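Erarach Code of Practice

The Erarach Code of Practice is a voluntary set of rules for bench work with robotic suturing systems. It covers trials in which two robot arms close an incision in tissue on a test bench, and does not apply to operations on patients. The code is maintained by the Erarach working group and is used at the Donati and Cladero laboratories.

History

The code grew out of an internal checklist at Donati, written when trial records from different benches could not be compared. The first public edition appeared in April. The current edition, dated January 16, 2025, merged that checklist with the Meleo rules on recording and is divided into six parts.

Scope and terms

A trial begins when the needle is first grasped and ends when the last thread is cut. An interrupted stitch is one that is tied and cut separately from its neighbors. A stitch counts as complete only when its knot is tied and both tails have been trimmed.

Main requirements

Needle handling. The needle is held in the jaws of one instrument at a time, except during a handover. Jaws are inspected for debris and thread before each trial.

Thread management. Loose thread must be kept clear of the instrument wrists. The working strand may cross the incision while a knot is being formed – it may not be pulled tight against an earlier stitch.

Instrument life. Each instrument is withdrawn after 40 trials, whatever its condition. A log of uses is kept with the instrument.

Recording. At least one fixed view and one close view are stored for every trial. Lighting is centered on the incision. The Cladero archive held 779 trials under these rules at the last count.

Two-instrument suturing with interrupted stitches and a curved needle
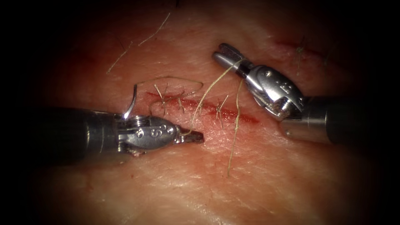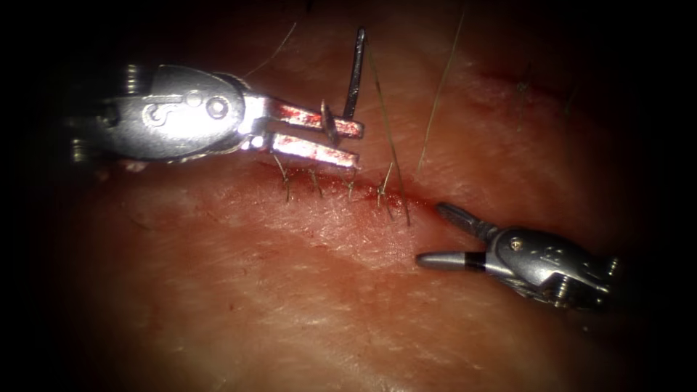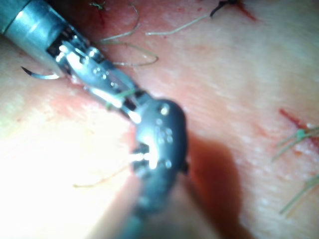

Compliance

Laboratories assess themselves against the code and file a short statement with the working group. Records are kept for 2000 days. A trial that departs from a requirement may still be reported, provided the departure is noted – unmarked departures lead to removal of the record from the shared archive.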